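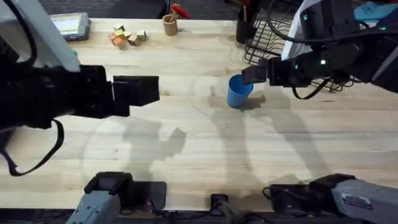 Mahtab Ebrahimi wrote in to ask whether plastic cups can go in the rack with the plates, or if they need a spot of their own.

They're very welcome in with the plates! I set mine upside down at the end of a row, tilted a little so the water can find its way out.

Will a wire rack mark my wooden counter?

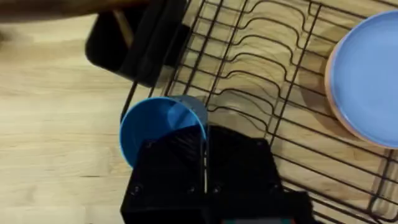
Lorena Lucero

Mine sits right on the wood, and I do love seeing the grain through the wires, but please lift it every evening and wipe underneath. I oil the counter each May, too.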